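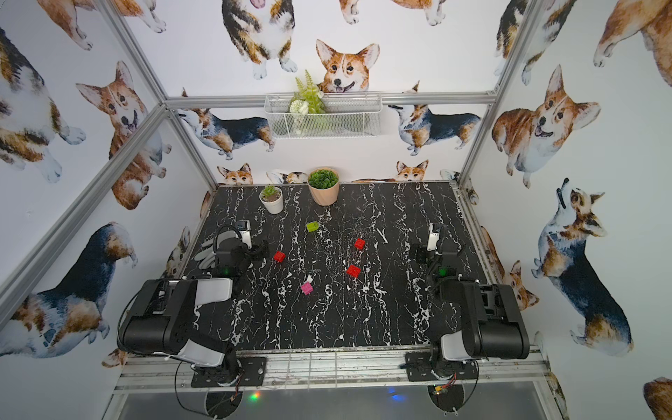 Grey glove on the table, corgis on the wall.

February, evening

Hearing test at Stetwood this morning. I had put it off since before Christmas, and M. had stopped asking, so I rang up myself and got a cancellation.

The bus was late and I walked the last bit from the roundabout. The clinic is above the optician's now. You go in by the side door and up the stairs, and there is a lift, but it had a sign on it. Six chairs in the waiting room and a radio on very low, which seems a poor choice for that sort of waiting room. I couldn't tell if it was talking or music until I sat under it.

The audiologist is called Mali Pugh. She had my notes from the last time, when I was told to come back in two years and didn't. She looked in both ears with the light. Left was clear. Right had some wax, not enough to matter, so she said we could go ahead with the test and I should use the olive oil drops for 10 days afterwards.

Then the booth. I don't mind the booth. You sit with the headphones on and press the button when you hear a tone, and after a while you start hearing tones that aren't there. I told her I thought I had pressed at nothing a few times. She said everyone does and she can usually see it, and she goes back over those ones. The low notes were easy. The high ones I kept waiting for, and when I looked up through the window she was already writing something down.

After that she did the words. A man's voice says a word and you say it back, first in quiet and then with a sort of café noise behind it. In quiet I got nearly all of them. With the noise on I said 'ship' when it was 'chip' and 'pass' when it was 'path', and a couple I didn't answer at all. I found that part more tiring than I expected. I was in there for the best part of an hour all told.

She turned the screen round and showed me the graph. It runs along level and then drops off on the right-hand side, both ears, the left a bit worse. She said it was a common pattern at 66 and that it had moved on since last time, though not by a great deal. The letters that go are s, f, th and sh. That explains the phone, and it explains my sister, who has always talked towards the floor.

I asked about the ringing. She said it often goes along with this kind of loss and that aids help some people with it and not others, and she wouldn't promise. I liked her for that. 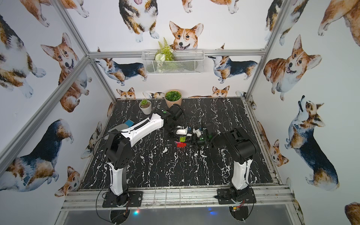

HEARING AIDS

She is recommending two. I had been hoping for one, on the worse side, but she says the pair is better for telling where a sound is coming from, and I do have trouble with that at the crossing.

She had three sorts out on the desk. The Lundgren sits behind the ear with a thin wire and a soft tip, and it charges overnight in a case. The Beltomov is bigger and takes the little batteries, which I would drop. The third went right inside and I didn't care for the feel of it. I can have the Lundgren or the Beltomov through the clinic without paying. She could have sent me to the private place on Burura Road for the other, and I said no thank you.

I've gone for the Lundgren. Fitting is in 14 days. She said to wear them for a few hours a day at first, indoors, with one person talking, and build up from there. The fridge will be loud, she said, and so will paper. She gave me a booklet and I've read half of it. A lot of it is about cleaning.

I also asked about insurance in case I lose one. She didn't know. Must ring the house people — the policy is in the blue folder, or was.

Came home the long way. Bought olive oil drops at the chemist and a loaf, and £270 has gone out of the account for the car, which I had forgotten was due this week. Soup for lunch.
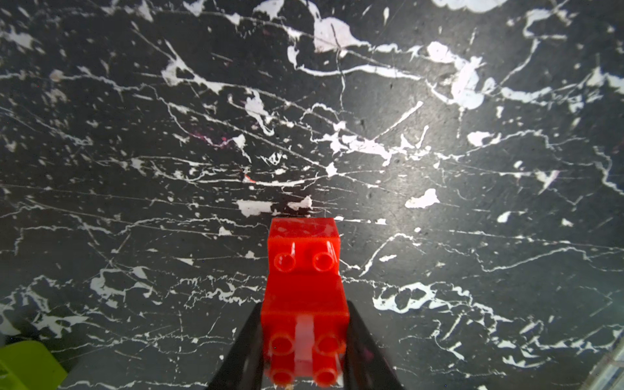

Red brick, close up.

Told M. about it at teatime. She was pleased and tried not to look it. She asked whether I would wear them at choir and I said I'd see. I have been standing next to Alan's old place in the basses for a year now, and I know I come in late because I am watching the others' mouths. The booklet says music can sound thin or tinny to begin with and that they can set up a separate programme for it. I've written that on the back of the appointment card to ask.

Television at the usual volume tonight, then I turned it down to see what I would miss. Most of the weather forecast. Put the subtitles on for the film and left them on.

First lot of drops in at nine, lying on my right — no, left side, so the right ear is up. Cold, and it crackled. Kitchen roll under my head. Ringing about the same as yesterday.

Bins tomorrow, the green one. Ring the insurance.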